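Search this repository...

# Senley Table Clearing

Notes on getting things off a table and into the place where they were supposed to be all along. Senley holds 2,964 episodes of clearing and wiping, split across 2 folders: `bezerra` (kitchen clutter) and `zeketti` (desk clutter, mostly pens that don't write).

An episode counts as finished when the surface is bare. Arlindo Medeiros wrote that rule and has since had to define "bare" three times. Crumbs are allowed. Rings from mugs are allowed. A single paper clip is not, and 178 episodes were relabeled `unfinished` over exactly that sort of thing.

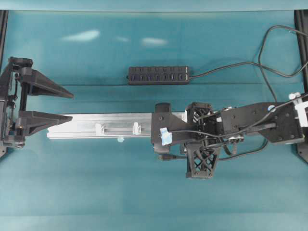 Teal was chosen for the work surface after a long argument in which beige had its supporters. It shows up crumbs nicely and gets on well with white dishes. It also takes a shine from the ceiling lights, so expect pale glare in the upper part of the view - we tried a matte cover and it collected lint like a hobby.

## Labels

- `start`: clutter present
- `wipe`: cloth touching the surface
- `bare`: see the rule, and good luck

## Known problems

The first 600 episodes in `bezerra` use the old label `clean` where the rest say `bare`. The Rotis loader maps one to the other. If you use your own loader, map them yourself before you compare anything.

Spoons are sometimes labeled as forks. We're working on it.

Contact: Arlindo Medeiros, Senley | © Senley contributors | Back to top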